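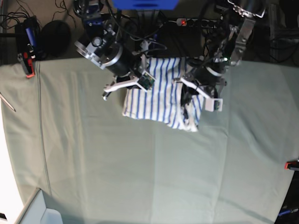 # gomura-fold

Towel folding with two arms, 350 teleoperated demonstrations, one policy per seed. Last edited Jun 24, 2018.

## What we claim

Less than the Leladano write-up did. Over 29 trials on the striped towel, the policy with the wrist-force input beat the plain one by 3 folds. We would not call that a result. The seeds differ from each other by more.

## Known problems

- "Success" means a rough rectangle. Crumpled edges and uneven layers still pass, so the score flatters everything.
- Only 5 trials began from a fully bunched towel.
- Green cloth on the table throughout. We have no idea what a bare table does to it.
- The Nurcombe baseline was retrained by us, probably badly.

## Files

`demos/` raw episodes
`eval/` trial logs, failures included
`kim_split.txt` the held-out list; do not tune on it

Please don't cite the success rate without the seed spread next to it.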